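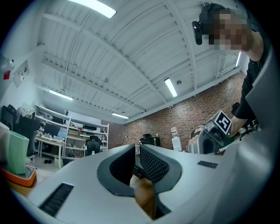

하얀 골판 철제 천장과 붉은 벽돌벽. 이 방이 정말 좋다!

기록 > 일기 > 작업실

3월, 밤 열한 시 조금 넘어서

손톱 밑에 먼지가 잔뜩 낀 채로 쓴다. 씻고 쓸까 하다가 씻으면 그대로 잠들 것 같아서 그냥 앉았다. 오늘은 베도(Beddoe) 건물 작업실 정리를 시작한 날! 며칠 전부터 머릿속으로 가구를 이리 옮기고 저리 옮기고 했는데 드디어 진짜로 옮겼다.

우선 천장 얘기부터 써 두고 싶다. 처음 방을 보러 갔을 때는 월세랑 수도 얘기만 듣느라 위를 거의 안 봤는데, 오늘 바닥에 쪼그리고 앉아 나사를 줍다가 고개를 들고는 한참 그대로 있었다. 흰 철판이 주름처럼 쭉 이어지고 그 밑으로 흰 철골보가 지나가고, 가느다란 배선관들이 방 안쪽으로 모여드는 게 꼭 연필로 소실점 연습을 해 놓은 것 같다. 형광등도 마음에 든다. 집에서는 노란 등만 고집하던 내가 이런 말을 하다니. 나뭇결 볼 때는 하얀 불빛이 훨씬 편하다. 저녁이 되어도 손 밑이 어둡지 않아서 시간 가는 줄을 몰랐다.

그리고 벽돌벽! 붉은 벽돌에 하얀 줄눈. 프리스 에드워즈(Prys Edwards) 씨가 이 벽에도 흰 페인트를 칠하면 방이 더 넓어 보일 거라고 했는데 나는 거의 소리를 지르며 말렸다. 천장도 하얀데 벽까지 하야면 치과 같을 것 같다. 프리스 씨는 자기는 치과가 좋다고 했다. 아무튼 벽은 그대로 두기로 했고, 못도 되도록 안 박기로 했다. 공구걸이는 벽에서 조금 띄워서 바닥에 세우는 걸로 만들어 볼 생각이다.

오전은 선반에 다 썼다. 왼쪽 선반에 뭘 올릴지를 두고 우리가 이렇게 오래 이야기할 줄은 몰랐다. 프리스 씨는 무거운 것은 무조건 아래, 나는 자주 쓰는 것이 손 높이. 둘 다 맞는 말이라 더 오래 걸렸다. 결국 클램프랑 대패는 아래 칸, 사포와 풀과 자는 가운데, 언젠가 쓸 거라고 우기며 못 버린 자투리는 맨 위로 올라갔다. 플라스카(Plasska) 수납함은 네 개를 샀는데 뚜껑이 딸깍 닫히는 느낌이 좋아서 괜히 몇 번씩 여닫았다. 하나에는 경첩, 하나에는 나사, 하나에는 붓. 나머지 하나는 아직 이름이 없다. 이름표를 붙이려고 꺼낸 테이프가 어디로 갔는지 지금도 모르겠다. 아마 이름 없는 수납함 안에 들어 있지 않을까.

점심은 랄렌(Lalen)에서 포장해 온 감자수프. 의자를 아직 안 들여놔서 상자를 엎어 놓고 앉아 먹었는데 세상에, 이렇게 맛있을 수가. 후추가 듬뿍 들어가서 코가 뻥 뚫렸다. 빵은 프리스 씨가 더 많이 먹었다(나는 봤다).

오후에는 나무를 골랐다. 밝은 갈색 나무를 손에 들고 있으면 왜 이렇게 기분이 좋은지 모르겠다. 모서리를 사포로 살짝만 밀어도 손끝에 닿는 느낌이 확 달라진다. 첫 작업은 거창한 것 말고 낮은 발판으로 정했다. 맨 위 칸에 손이 안 닿으니까 당장 필요하다. 다리 밑에는 플록스카(Flokska) 펠트를 붙이려고 한다. 바닥 긁는 소리를 내가 유난히 못 견딘다. 치수는 아직 고민 중. 프리스 씨는 높으면 높을수록 좋다고 하고, 나는 한 손에 들고 다닐 수 있으면 좋겠다. 종이에 세 가지로 그려 봤는데 두 번째 그림이 제일 귀엽다. 다리가 살짝 벌어진 모양.

쓰다 보니 생각났는데, 상자 하나에서 2000년 달력이 나왔다. 전에 살던 집에서 종이 포장지 대신 썼던 모양이다. 구겨진 걸 펴 보니 산 사진이 꽤 근사해서 못 버리고 선반 옆에 기대 놓았다. 버릴 것 봉투는 그래서 또 홀쭉해졌다. 정리하러 가서 물건을 더 아끼게 되는 병이 있는 것 같다.

집에 오는 길에는 다리가 후들거렸는데 입으로는 계속 작업실 얘기만 했다. 접이식 작업대를 문 쪽에 둘지 벽돌벽 앞에 둘지, 톱밥은 어디에 모을지, 라디오를 놓을지 말지. 나는 벽돌벽 앞이 좋다. 일하다가 허리를 펴면 바로 그 벽이 보이는 자리! 등받이 없는 의자 하나만 있으면 완벽하겠다.

내일 챙길 것: 이름표 테이프(못 찾으면 새로 사기), 연필 깎는 칼, 마른 걸레 많이, 컵 두 개. 주전자도 가져가고 싶은데 가방에 들어갈지 모르겠다. 펠트는 한 봉지에 최대 12개라고 적혀 있으니 발판에 쓰고 남으면 의자에도 붙여야지.

이제 진짜 씻으러 간다. 팔이 안 올라가서 머리는 대충 감을 것 같다.

문의: 방명록에 남겨 주세요 | © 작업실 일기, 글과 사진의 무단 전재를 금합니다 | 맨 위로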